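Butcher block table, small marks and gray shadows – sand it or only oil it?
Woodwork and Surfaces > Care and Repair

kanchan_tyagi
15/06/2025

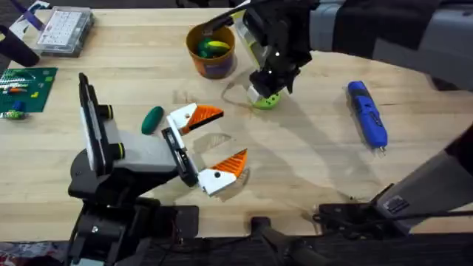
I have this table for three years and I use it every day. In April I put the Plovby oil, one coat, and I thought it will be enough for the summer. Now there are again some scuff marks. My question is simple: must I sand the whole top, or can I treat only the bad places? The wood is quite pale and I would like to keep it so. Please do not tell me to use a dark stain.

oldgrain33
One coat of oil is not enough on butcher block. Sand all of it with 180, then 220, wipe, three coats with a day between each. If you sand only the spots you will see the spots forever.

Satish Solanki
I don't agree with oldgrain33. Scuffs like those often sit in the finish and don't reach the wood. Take a gray pad and a little oil, rub with the grain for 15 minutes, wipe it off and look again next morning. I did this on my bench and never had to bring out the sander.

oldgrain33
And how old is your bench? Mine has seen more than you think. Pads leave shiny patches.

Satish Solanki
Only if you push too hard.

kanchan_tyagi
Thank you both. I should add that things are fixed at the edges of this table, and to remove them all is a big work for me. So sanding everything is possible, but I would be happy to avoid it. Also, kids' toys are often on it, so what I put must be safe when it is dry.

marlow_b
Then skip the varnish people will suggest to you. Tarness wax over the oil, thin, buff by hand. Try it first on the underside, it made my maple a bit yellow.

oldgrain33
Wax is fine on top. But you can't oil over wax later, so think before.

kanchan_tyagi
This I did not know, good that you say it. I will try the gray pad first in one corner – if it becomes shiny, oldgrain33 can be happy and I will borrow a sander. Which grade of pad do you use, Satish?

Satish Solanki
The finest gray one they have. Don't buy the green, it scratches.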